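Fitting a flange to a plain collar

I have been putting off the feed roller on the small winder since January. The old flange had worn oval and the shaft chattered at anything above 48 rpm. Flerlow stopped listing the part, so I drew my own.

The collar is the easy half. It is a short white cylinder with a bore in the top face and a smaller hole in the side for the set screw.

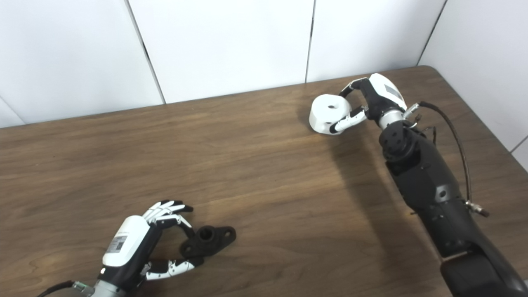 The collar, top bore and side hole.

The flange took longer. I kept the original footprint: a flat base, an ear at each end with a through-hole, and a raised boss in the center. My first draft had thin ears and Nurhan Coşkun talked me into adding material there -- she runs the same winder and has cracked two.

Check the boss against the shaft before bolting anything down. Mine wanted a light pass with a reamer.

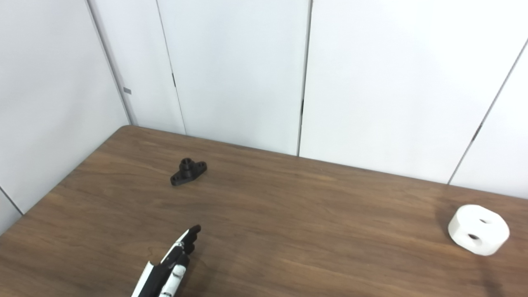
Set screw and alignment

4 min read

Leave the set screw out until both ears are bolted. Turn the collar so the side hole faces forward, where a hex key can reach it. Mine has a second small hole in the top, toward the back, when it sits that way.

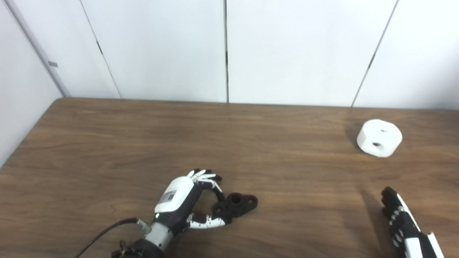

201 words

Torque matters less than order. Snug one ear, snug the other, spin the shaft by hand, then go around again. The Suwannarat manual gives 18 as the part number for the screw -- Drellden sells the same thread.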